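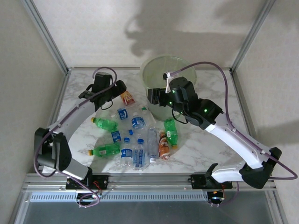
Wie oft muss man bei so einer Zelle die Greifer neu einmessen? Öfter, als im Wartungsplan steht, und jedes Mal, wenn jemand an den Kabeln war.

Mhairi Baxter hatte diesen Satz mit Kugelschreiber auf die erste Seite des Ordners geschrieben, über den gedruckten Wartungsplan von Trinance, in dem etwas anderes stand. Im Plan stand: alle 2000 Betriebsstunden. Kenneth Lindsay las beides und klappte den Ordner zu.

»Und was gilt?«, fragte er.

»Was gilt, wenn der linke daneben greift?«

Er war seit November in der Halle und glaubte noch an Pläne. Mhairi glaubte an die Fühlerlehre, an den Drehmomentschlüssel und an wenig sonst. Die Zelle sollte Flaschen aufnehmen und in den Eimer legen, zwei Arme, eine Tischplatte mit Marmormuster, über die sie sich am ersten Tag gewundert hatte und danach nicht mehr. Im Angebot hatte das Wort selbstkalibrierend gestanden. Archie MacKinnon aus dem Einkauf hatte es beim Mittagessen so oft wiederholt, bis es klang wie ein Medikament.

Um zehn nach sechs am Abend war der linke Arm über einer Flasche stehen geblieben. Meldung 3217, Achse außerhalb der Toleranz. Mhairi quittierte, der Arm fuhr einen Fingerbreit weiter, wieder 3217.

»Neu starten?«, fragte Kenneth.

»Das schlägt Venkataraman auch immer vor.«

Jagadeesh Venkataraman saß bei Trinance am Telefon, ein höflicher Mann mit einer Stimme, die nie müde wurde. Er ließ sich die Meldung vorlesen, obwohl er sie auf seinem Bildschirm haben musste, und empfahl einen Neustart. Danach empfahl er die automatische Kalibrierung.

»Die meldet seit Wochen hundert Prozent«, sagte Mhairi. »Sie hat auch 100 gemeldet, als eine Schraube am Greifer fehlte.«

»Das sollte nicht möglich sein.«

»Ich habe die Schraube in der Hand gehabt.«

Er schwieg kurz, dann fragte er nach der Softwareversion. Sie gab den Hörer an Kenneth weiter und holte die Lampe.

Freischalten, Schloss an den Hauptschalter, Schlüssel in die Tasche. Sie wartete, bis die Anzeigen dunkel waren, und legte dann die Hand auf das schwarze Ellbogengelenk. Kein Spiel, jedenfalls keines, das man fühlte. Sie ging mit den Fingern das violette Kabel entlang, vom Greifer herunter bis unter die Schiene. Dort saß eine Zugentlastung, die sie nicht gesetzt hatte, ein Kabelbinder, so stramm, dass der Mantel eine Kerbe hatte.

»Wer war das?«

Kenneth hielt die Muschel zu. »Karska. Die haben doch alles sauber verlegt, vor der Abnahme.«

»Sauber«, sagte Mhairi.

Das Kabel hatte unten keine Reserve mehr. Bei jeder Streckung des Arms zog es am Handgelenk, wenig nur, aber der Regler zog dagegen, und irgendwann wurde ihm das zu dumm. So erklärte sie es sich. Beweisen konnte sie es nicht, und Erklärungen, die abends um halb sieben so gut passten, misstraute sie aus Gewohnheit. Sie schnitt den Binder auf, gab der Schleife eine gute Handbreit Luft und setzte ihn locker neu. Am rechten Arm sah sie ebenfalls nach. Da lief das Kabel in hohem Bogen, und sie ließ es in Ruhe.

»Er fragt, ob wir jetzt kalibrieren«, sagte Kenneth.

»Von Hand.«

»Er sagt, von Hand ist nicht vorgesehen.«

»Dann sag ihm, er hat es nicht gehört.«

Sie fuhren den linken Greifer mit dem Handbediengerät auf den Messpunkt, 75 Millimeter über die Platte. Kenneth hielt den Abstandsklotz, Mhairi schob die Lehre dazwischen. Zu tief. Sie korrigierte, fuhr weg, fuhr wieder hin. Immer noch zu tief, weniger. Beim dritten Mal saugte der Spalt das Blech der Lehre an, wie er sollte, und sie ließ Kenneth den Wert eintragen – mit Uhrzeit und mit dem Vermerk zum Kabel, auch wenn das Formular dafür keine Spalte hatte.

Dann der Probelauf. Der Arm senkte sich, schloss, hob eine Flasche an, schwenkte hinüber und ließ los. Die Meldung blieb aus.

»Also war es das Kabel«, sagte Kenneth.

»Vielleicht.«

»Es läuft doch.«

»Gestern um diese Zeit lief es auch.«

Sie nahm den Ordner und strich die 2000 nicht durch. Darunter schrieb sie: Kabelschleife links prüfen, wöchentlich, mit der Hand. Venkataraman war noch in der Leitung und wollte wissen, ob er den Fall schließen dürfe.

»Nein«, sagte Mhairi und startete den nächsten Durchgang.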